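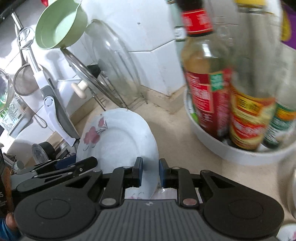
Slide 1. The gripper with a plate, kitchen counter.

Good evening. I will speak slowly, and please stop me if a word is wrong.

The project is called Kallix. It is a gripper you hold in your hand, and I built it at home and in the Bimari workshop. I use it to record how I move kitchen things, so that later the arm can learn from it.

Point at the fingers. Black fingers, blue pads. Each arm has two pivot pins at its base. My first version had one pin, and the finger turned sideways when it touched something heavy. Tell the story of the soup bowl only if there is time.

Then the plate. It stands on its edge, and the rim is scalloped. This rim was a difficult thing for me. A flat pad touches only the high points of the rim. I tried 4 pad shapes and kept the softest one.

(Drink water.)

Numbers. Up to 13 July 2022 I have 3,637 recordings. I threw away 84 of them, mostly when my hand was too fast and the picture was not sharp. Look at the bottles on the tray on the right, they are blurred. For the plate it is still good enough, so this kind I keep.

Why not clean the counter first? I was asked this at Braron. My answer: the arm will work in my kitchen as it is, with bottles and jars and the rack. If I train it on a clean table, I will be sad in August.

What is still bad: glass, and the lid with the white knob. The fingers slip from the knob. I would like advice here, please ask the room.

Last slide: parts list and drawings. Say thank you to the workshop for the printer hours.

Comments

roman_k
Did you try a thinner pad for the rim? Mine are cut from a mouse mat.

pivotpin
Thank you for sharing the notes. Is the parts list online?

tilda6
I would like to hear the soup bowl story.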